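How to run a simulated gripper demonstration at an open day

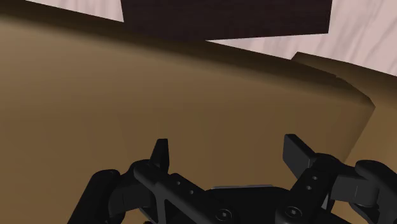 A simulated demonstration needs one task, one operator and a screen large enough to be read from the back row. The notes below cover the station we set up for the Lollmont open day, written out so that the next team can repeat it. The camera for this task sits at the wrist and looks along the fingers, so visitors see what the controller sees. At close approach the brown panel of the target fills most of the view, with the two fingertips facing each other across an open gap and the pale wood-grain surface visible only beyond the upper edge. Viewers lose their sense of scale at this point, and most of the setup work described here is aimed at that problem.

The procedure assumes a working simulator, a robot model with a two-finger gripper and a scene file that loads without warnings. It does not cover installation. We used the Ziltier scene package and the Nenlow operator panel, both in the versions held on the department server. Menu names may differ slightly in older copies.

What you need

One desktop computer with a dedicated graphics card
Two screens, one facing the operator and one facing the visitors
A wired keyboard for the operator
A second keyboard or a single large button for visitors
A printed copy of the reset procedure (see step 6)
A floor plan of the room with socket positions marked

Do not use a laptop on battery. The power settings on most laptops reduce the graphics clock after a few minutes and the physics step becomes uneven.

Step 1. Choose the task

Pick a task with a visible start and a visible end. Approaching a box-like object, closing on an edge and lifting is suitable. Sorting small parts is not, as visitors cannot follow it from more than 2 metres away.

Keep one run under a minute and a half. At the November rehearsal we had a run of nearly four minutes and people left during the approach phase. Shortening the approach path solved this without changing the grasp.

Step 2. Prepare the scene

Load the scene and remove anything that plays no part in the task. Spare objects draw questions that the operator then has to answer while driving the arm.

Check the following before saving:

The target object has a collision shape that matches its visible shape. If it has curved edges or notches, a plain box collider will make the fingers stop short of the surface in one place and sink into it in another.
The gripper and the target differ clearly in brightness. A black gripper against a mid-brown object works well on a projector. A grey gripper against a grey table does not.
Shadows are switched on. They are the main depth cue at short range.
Gravity is switched on. It is often turned off while a scene is being edited and left that way.

Save the scene under a new name and set the file to read-only.

Step 3. Set up the camera views

Two views are enough. The first is the wrist view. The second is a fixed view from the side, high enough to show the base of the arm and the whole table.

Place the side view on the left half of the visitor screen and the wrist view on the right. Visitors tend to look at the side view while the arm travels and move to the wrist view when it stops. If only the wrist view is shown, the last part of the approach looks like a blank wall, and people ask whether the program has frozen.

Set the near clipping distance of the wrist camera by hand. If it is too large, parts of the finger linkages disappear from the picture. Reduce it in small steps until the linkages are complete, then check that distant surfaces do not flicker.

Step 4. Limit the visitor controls

In the Nenlow panel, open Input and then Roles. Create a role called Visitor and allow these commands only:

Start run
Pause
Open gripper
Close gripper

Leave joint control to the operator. We allowed joint control for one morning and spent much of it resetting an arm that had been folded through its own base.

Set the speed limit to 100 per cent of the rehearsal speed and lock it. The slider should not be visible in the Visitor role.

Step 5. Rehearse the talk with the run

The talk should follow the motion. Uliana Romaniuk, who gave most of the sessions at Lollmont, used the following order and we recommend it:

Before the start: name the object and say what the robot will try to do.
During travel: point out the side view and explain that the path has been planned in advance.
At close approach: stop talking about the path and move to the wrist view. Name the fingers, the pads and the palm.
At the grasp: say nothing until the fingers have closed.
After the run: take questions, then reset.

Bohumila Tichý timed the rehearsals from the side of the room and asked for longer pauses at the grasp. Her figure was two seconds after the fingers stop. It feels long to the speaker but is about right for an audience that has to look from one half of the screen to the other.

Step 6. Write the reset procedure

Print it in large type and fix it to the desk.

1. Press Pause.
2. Press Open gripper and wait for the fingers to stop.
3. Select Reload scene. Do not select Reset arm, as this leaves the target where it was dropped.
4. Check both views.
5. Press Start run once with the visitor screen blanked.

If the target jumps when the scene loads, it is overlapping the table by a small amount. Raise its start height slightly and save again from the operator account.

Step 7. On the day

Start the simulator before the doors open and leave it running. Keep the log. The Lollmont station logged 292 runs, and the log later showed that nearly all failed grasps came from visitors pressing Close gripper before the arm had stopped. A delay on that command would have prevented them – it is available under Input, Timing, and we now switch it on by default.

Known problems

The Vuorinen projector in the lecture room crushes dark tones, and a black gripper loses its joints and screw heads. Raise the ambient light in the scene and leave the projector settings alone. Machines built before 2010 will not drive two views at full frame rate; use the side view at half rate.

Last revised 17/07/2018. Corrections to the menu names should be sent to Bohumila Tichý with the version number of the panel.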